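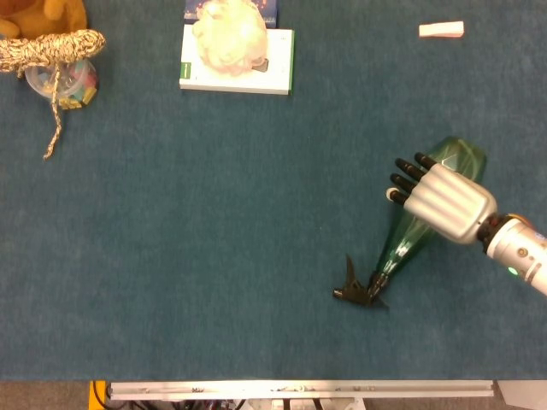 Logiciel de caisse Brusuten : mon avis après une saison en boutique CBD

Je tiens une boutique de CBD à Cernmont, deux comptoirs, une réserve minuscule. Fleurs, huiles, infusions, quelques résines, du matériel de vapotage. Avant ça j'avais une caisse classique de boulangerie (véridique) et un tableur pour les lots. Intenable dès que les ventes ont monté.

Donc Brusuten. Pris en octobre, sur conseil d'un confrère de Tistwood. Je note ici ce que j'en pense, vite fait, entre deux clients.

Installation

Rapide. Tablette fournie, tiroir, imprimante tickets, balance en option. J'ai pris la balance. Le tout branché en une matinée, ouverture à 14 h comme prévu. Import du catalogue par fichier : environ 300 références chez moi, passées du premier coup sauf les accents, à reprendre à la main. « Thé glacé » devenu n'importe quoi. Pénible mais bon.

Vente au poids

Le vrai point fort. On pose le pot, on fait la tare, on verse, le prix s'affiche, le lot est décrémenté tout seul. Tare enregistrée par type de pot, donc on ne la refait pas à chaque fois. Paliers de prix gérés : le gramme baisse automatiquement à partir de 5 g, le client le voit sur l'écran retourné. Moins de discussions.

Petit agacement, la balance se met en veille trop vite et met du temps à revenir. Pas trouvé le réglage. Si quelqu'un l'a, je prends.

Lots et analyses

Chaque lot peut recevoir son certificat en PDF. Je scanne l'étiquette et le document sort direct à l'écran. Très utile le jour où on vous demande les taux en plein rush. Avant je fouillais dans un classeur, le client attendait, la file aussi.

Par contre pas d'alerte quand un lot n'a pas de certificat. On peut vendre sans. Pour un outil qui se présente comme spécialisé, c'est léger. J'ai collé un post-it sur l'écran, voilà où on en est.

Stock

Correct, sans plus. Les seuils de réappro marchent bien pour les huiles et les infusions. Pour le vrac, moins : le logiciel ne connaît pas la perte (humidité, miettes au fond du bocal), du coup l'écart se creuse tranquillement. Je fais un inventaire du vrac en fin de mois et je corrige. La correction demande de passer par trois écrans. Trois ! Et un motif obligatoire à chaque ligne.

Les commandes fournisseur, je les fais toujours par mail. Le module existe, il est moche, je ne l'utilise pas.

Statistiques

Ventes par heure, par famille, par vendeur. L'heure m'a servi : j'ai découvert que mon creux du matin était vraiment creux, j'ouvre plus tard maintenant. Marge par produit aussi, à condition d'avoir saisi les prix d'achat, ce que j'avais fait à moitié. Ma faute.

Pas de comparaison d'une période promo à l'autre. Il faut exporter et bidouiller. Dommage pour préparer les grosses journées, on aimerait voir d'un coup d'oeil ce qui est parti et ce qui est resté sur les bras.

Fidélité

Points, remises, SMS. Marche bien. Les clients donnent leur numéro plus facilement que je ne pensais. Les SMS sont payants en plus, je l'avais pas vu dans le devis. Lisez le devis.

Assistance

Inégale. Au téléphone, attente longue le samedi après-midi... enfin, quand on a besoin d'eux quoi. Par mail, je suis tombé plusieurs fois sur Howard Pearce, réponses claires, problème réglé dans la journée. Avec les autres, copier-coller de la notice.

Une vraie panne en tout : plus de synchro pendant 2 heures. La caisse a continué hors ligne et tout est remonté après. Rien perdu, j'avoue que j'ai transpiré.

Prix

600 euros de matériel, plus l'abonnement mensuel, plus les SMS donc. J'avais aussi un devis chez Aitken, moins cher à l'entrée mais sans vente au poids intégrée, il fallait une balance à part et ressaisir. Éliminé direct. Pour une boutique qui ne vend que du conditionné, par contre, ça se regarde sérieusement.

Les plus
Vente au poids impecable
Certificats accessibles au comptoir
Mode hors ligne fiable

Les moins
Correction de stock laborieuse
Pas d'alerte certificat manquant
SMS en supplément
Stats promo absentes

Je garde. Si vous faites surtout du vrac, demandez une démo avec VOS pots et votre balance, pas les leurs. Et faites corriger les accents avant l'import. Je mettrai à jour si la prochaine version règle l'histoire des certificats.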